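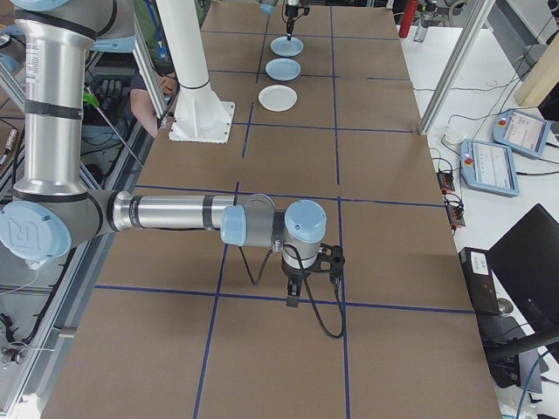 Mesa cubierta de cartón, con cinta azul y tres platos alineados.

Inicio > Publicaciones > Entrevistas > Almacenamiento de productos químicos

Santosh Tripathi: «El cubeto se calcula antes que las paredes»

Santosh Tripathi lleva la oficina técnica de Prestimus, un fabricante de casetas y armarios prefabricados para guardar disolventes, pinturas, baterías y fitosanitarios. Entró en la empresa como delineante, pasó por el taller y desde hace unos años firma los planos que salen hacia los clientes. Hablamos con él a las nueve de la mañana, antes de que empezara la revisión de un módulo para Funenard, una empresa de tratamiento de maderas.

El pedido de Funenard ocupa buena parte de la conversación. Son dos recintos gemelos para bidones de conservante y catalizador, que hasta ahora se guardaban en una nave compartida con la carpintería. «Nos pidieron un presupuesto por metros cuadrados», explica Tripathi. «Les contesté con una lista de preguntas: qué productos, en qué envase, cuántos litros como máximo el peor día del año, y a qué distancia queda el edificio más próximo. Tardaron dos semanas en responder a la tercera».

La tercera pregunta, la de los litros, es la que decide el cubeto de retención, el depósito que queda bajo el suelo de rejilla y recoge los derrames. En cada uno de los módulos de Funenard tiene una capacidad de 2000 litros. «El cubeto se calcula antes que las paredes», dice. «Si el cliente cambia de idea cuando ya hemos soldado la base, no hay arreglo barato. Se puede subir el borde unos centímetros, pero entonces sube la rejilla, la puerta queda alta y la carretilla no entra sin rampa».

La base es de chapa de acero con soldadura continua. Antes de pintarla se llena de agua y se deja reposar una noche. Tripathi insiste en que la prueba se haga con el cubeto nivelado y con el taller cerrado. «Una vez dimos por buena una base que perdía por una esquina. El agua se iba por debajo de un calzo de madera y la madera se la bebía. Desde entonces los calzos son metálicos y el suelo se pinta de blanco donde se hace la prueba».

Cada módulo vacío pesa 3180 kilos. Es un dato que, según cuenta, interesa más al transportista que al comprador, aunque debería ser al revés. «El comprador tiene que preparar una solera. Hay quien nos espera con grava compactada y hay quien nos espera con un prado. En Funenard lo hicieron bien, con dos vigas corridas de hormigón y el hueco entre ellas libre, para poder mirar debajo».

Sobre la resistencia al fuego prefiere ir con cuidado. Las paredes son un panel de dos chapas con relleno de lana mineral, y el mismo panel se emplea en el techo. La puerta es otra cosa. «La pared no me quita el sueño. Me lo quitan los pasos de cable, la rejilla de ventilación y el burlete de la puerta. Un cliente compra un recinto con una clasificación determinada y al mes siguiente alguien hace un agujero para meter una manguera. En ese momento la clasificación ya no vale, y la placa sigue remachada en la fachada diciendo lo contrario».

Le preguntamos si eso ocurre a menudo. «Lo veo en casi todas las visitas de mantenimiento. Normalmente es un tubo de aire comprimido. También he visto un enchufe de cocina atornillado al panel, en un recinto de disolventes. Lo quitamos ese mismo día».

La instalación eléctrica interior viene hecha de fábrica y se limita a la luminaria, el extractor y una toma de tierra con pinza para los bidones. El interruptor va siempre fuera. El extractor aspira a ras de suelo, porque los vapores de la mayoría de los disolventes pesan más que el aire y se acumulan abajo. «A veces el cliente pide que la aspiración vaya arriba, para que no estorbe a las estanterías. Le digo que las estanterías se pueden mover».

Prestimus tiene dos familias de producto. La gama Han son armarios y casetas pequeñas, sin acceso para personas: se abre la puerta y se carga desde fuera. La gama Kirance son recintos en los que se puede entrar. Tripathi recomienda la primera siempre que el volumen lo permita. «Si nadie puede entrar, te ahorras la mitad de los problemas: iluminación de emergencia, apertura desde dentro, golpes contra las baldas. El Han más vendido tiene una puerta de 757 milímetros de paso libre y es suficiente para un palé pequeño. Hay clientes que piden el Kirance porque les parece más serio y luego lo usan como armario».

También hay discusiones por las baldas. La altura libre entre niveles en los módulos de Funenard es de 575 milímetros, una medida que salió de los envases que ya compraban. «Fui a su almacén con un metro y medí las garrafas. El catálogo del proveedor daba una altura sin el tapón. Con el tapón puesto no cabían – y nadie guarda una garrafa sin tapón».

Los módulos viajan montados, uno por camión, y se descargan con grúa desde cuatro puntos de izado que después se retiran. La colocación lleva una mañana si el acceso está despejado. Después vienen la conexión eléctrica, la comprobación del extractor y una hora de explicación al personal. Tripathi pide que a esa hora asista quien va a usar el recinto a diario y también quien firma las compras. «El que firma las compras es el que un día encuentra una oferta y trae el doble de producto. Conviene que haya visto el cubeto por dentro».

Sobre el mantenimiento no da muchas vueltas. Una revisión visual al mes, con la rejilla levantada; limpieza del cubeto cuando haya cualquier resto, aunque sea agua de lluvia; engrase de bisagras en primavera y en otoño. El cierre automático de la puerta se prueba abriéndola del todo y soltándola. «Si no cierra sola hasta el resbalón, se llama. No se le da una patada. Casi todas las puertas que cambiamos tienen la marca de la bota».

Al preguntarle por lo que cambiaría del producto actual, menciona los desagües. Los recintos de Prestimus no tienen ninguno: lo derramado se extrae con bomba, y hay clientes que lo consideran incómodo. Él no piensa poner un grifo en el cubeto. «Un grifo se queda abierto. Lo que sí quiero es un rincón más hondo, para que la bomba apure hasta el final. Lo tenemos dibujado y falta ver cómo se suelda sin deformar la chapa».

Los dos módulos de Funenard salen del taller en septiembre. La base del primero ya ha pasado la prueba de agua; la del segundo se llena esta tarde.

Contacto: oficina técnica de Prestimus | © Prestimus. Todos los derechos reservados | Volver arriba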